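12th February

Doors again. Four hours on doors.
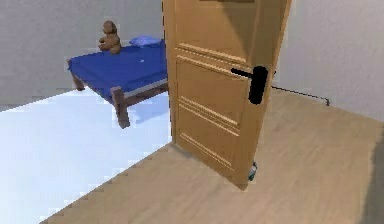
The sim bedroom, door partly open. Black lever handle, blue bed behind, teddy on the far corner.

Quick one before tea, brain is mush. Been on the Odix door task all day and I keep coming back to the same grumble -- people ask me when a robot will do their washing and tidy the kids' rooms and I'm stuck on getting into the room. Lever handles!! A toddler can do a lever handle. Ours did 41 clean opens this arvo and then a run of rubbish ones where it pushed before the lever was all the way down. Same policy, same door, start pose a few centimetres different. Go figure.

Also the doorstop. Had a proper argument with myself about whether to leave it in. Took it out in November, success rate jumped, everyone chuffed, then I went home and looked at my own hallway. Doorstop, shoes, charger lead, the dog. So it stays in. Numbers worse, I feel better.

Arkstead want a bedroom demo -- go in, pick up the bear, put it on the pillow, come out and shut the door. Sounds like nothing. Shutting is the bit I'd bet against, it has to let go and get round the other side without clipping the edge. Told them maybe winter. Elletti reckon theirs can already do it on the real thing but the clip has a cut in it, so hmm.

Chores yet? Wiping a bench, yes, slowly. Shop floor stuff where the shelf never moves, yes and I'd trust it overnight. A kid's bedroom, no. Not this year I dont think.

Left about 930 episodes rendering, should be done by morning if the machine doesnt fall over agian. Need to ring Chettiar re the gripper pads, forgot yesterday too. Bins out tonight. By me, obviously.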